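Clearing a table with a cloth on it – speaker notes
Saltcombe village hall, evening session
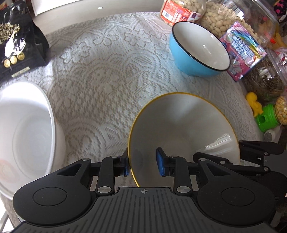 1. Opening
Say hello, thank Doina Popescu for the tea. Talk runs to 6 short parts, questions at the end.

2. The cloth
Lace on a round table. Openwork catches on anything with a foot or a chipped base, so lift bowls, never slide them. Pass the Dendel sample round here.

3. Bowls first
White one with the thin yellow rim, then the light blue one with the white inside. Tip out crumbs before stacking. Put kitchen paper between them if they are going in a cupboard.

4. Jars
Peanuts and the white round snacks stay in their clear jars. Lids on before anything is moved. A 300 g jar can go one-handed – the big peanut jar needs both.

5. Gift bag or box
Black with the gold tree. Leave until last, keep it away from the washing up.

6. Shaking out
Fold the corners in, carry outside, shake. Fatos Trajkovski has the washing notes, page 3 of the handout.

Questions. Hall to be locked by nine.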